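How Do You Buy a Robot? Planning and Paying for a Robot Arm

By Zyanya Ochoa
Monday, August 19, 2019
Print this page | E-mail this page

A robot arm costs a lot of money. Before a business or a school buys one, somebody has to work out which robot to get, what else it needs, and how to pay for it all.
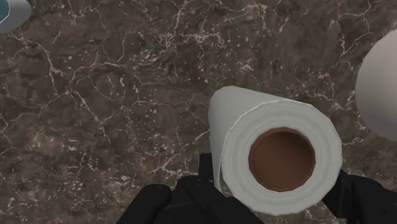 Start with the job

The first question is easy to ask and quite hard to answer: what do you want the robot to do?

"Help in the kitchen" is too big an answer. A robot arm can't be bought for helping. It has to be bought for jobs, and the jobs need to be written down one at a time. Pick up a roll of paper towel from the worktop. Put a bowl on a shelf. Move a cup from one side to the other.

Every job tells you something about the robot you need. A paper towel roll is light, but it is fat and round, so the gripper (the robot's hand) must open wide enough to fit its fingers on both sides. It is also soft. If the fingers squeeze too hard, the paper gets crushed. A bowl is hard and smooth, and it might slip. One gripper may be good at the first job and poor at the second.

Let's follow a café called Jatanard, where the owner wants a robot arm to tidy the counter after closing time. She has written three jobs on her list. She wanted to write eleven, but the others can wait until next year.

Measure things

Next comes measuring. You need to know four things about whatever the robot will pick up and the place where it will work.

How heavy is the heaviest thing? Robot arms have a limit called the payload. This is the most weight the arm can safely lift, and the gripper counts as part of it. If an arm can lift 2000 grams and the gripper weighs 800 grams, there are only 1200 grams left for the thing you want to pick up.

How wide is the widest thing? If it is 100 millimetres across, a gripper that opens 80 millimetres is no use for holding it around the middle.

How far away is the furthest thing? This is called reach. The café's counter is long, and a small arm bolted to one end would never get to the other. The owner can buy a longer arm, or she can move the cups closer. Moving the cups is free.

How much room is there? An arm swings its elbow about when it moves. It needs clear space above and behind it as well as in front.

Try it on a computer first

It would be a pity to buy an arm and then find out that it can't do the job. So people often test the idea in a simulation. A simulation is a bit like a computer game. Somebody builds a pretend counter on the screen, with pretend objects on it and a pretend robot, and then watches what happens. The picture at the top of this page was made by a computer in this way. The black gripper, the paper towel roll and the marble counter are all drawn by a program.

In a simulation you can drop a cup 200 times and never have to sweep up. You can swap a small gripper for a big one in a few minutes. You can move the objects about and see if the robot still manages.

A simulation doesn't get everything right. Real paper bends and tears in ways that are hard to copy, and real counters get sticky. It is still a good way to spot big mistakes before any money has been spent.

What goes on the shopping list?

Many people think the arm is the only thing to buy. It is often the dearest single thing, but there are plenty of others. The café's list looks like this:

The arm
The gripper
A camera, so that the robot can find things
A computer to control it all
A strong stand or table to bolt the arm to
A stop button, big and red and easy to reach
Safety checks
Lessons for the people who will work near it
Spare parts, such as new pads for the gripper's fingers

The last few are the ones people forget. Gripper pads wear out, just as the soles of your shoes do. If there is no money put aside for new ones, the robot may end up standing still for weeks.

Making the budget

A budget is a plan for money. You write down how much you have, then how much each thing will cost, and you check that the second number isn't bigger than the first.

Robot costs come in two kinds. Some are paid once, like the arm and the stand. Others come back again and again, like electricity, repairs and spare pads. It helps to put them in two separate columns.

Suppose the café expects to spend £80 a month on repairs and spare parts. That doesn't sound like much next to the price of an arm. But there are 12 months in a year, and 12 times 80 is 960. Over five years it comes to £4,800.

It is sensible to keep some extra money for surprises too. The doorway might be too narrow for the stand. The counter might need a new plug socket.

Asking for prices

When the list is ready, it goes to the companies that sell robots. Each one sends back a quote, a letter saying what they would supply and how much they would charge.

The café asks three sellers: Zurno, Gagnon and Vultcombe. Zurno's price is the lowest, but the gripper isn't included. Gagnon's price includes the gripper and a day of lessons. Vultcombe's is the highest and comes with free repairs for two years. To compare them fairly, the owner has to add the missing things to each quote. When she does that, Zurno is no longer the cheapest — Gagnon is.

She also asks each seller some questions. How long will it take to arrive? Who comes if it breaks? Can we see it pick up our own things before we pay? That last one is a very good question. A robot that is clever with a seller's wooden blocks may not be so clever with your paper towels.

Buy, borrow or wait?

Buying isn't the only choice. Some robots can be rented by the month. Renting costs more if you go on doing it for years, but you can send the robot back if it doesn't suit you. You could also buy one second-hand, if you can find out how much work it has already done.

And sometimes the right choice is to wait. If the job takes a person five minutes a day, a robot arm may be a very expensive way to save five minutes.

The café owner decides to rent an arm until March and then look at her budget again.

Have a go yourself

Choose one small job at home, such as putting the spoons away. Write down what the robot would have to pick up. Measure the widest thing with a ruler and weigh the heaviest on the kitchen scales. Then measure how far the arm would need to reach from the spot where you would put it, and draw a plan of the room with the robot on it. Remember to leave space for its elbow — and for people to get past.

Words to know

Budget: a plan for how money will be spent.
Gripper: the part of a robot arm that holds things.
Payload: the most weight a robot arm can safely lift, with its gripper counted in.
Quote: a price offered by a seller.
Reach: how far a robot arm can stretch.
Simulation: a pretend version of something, run on a computer.

Print this page | E-mail this page

Contact us | Copyright 2019 | Back to top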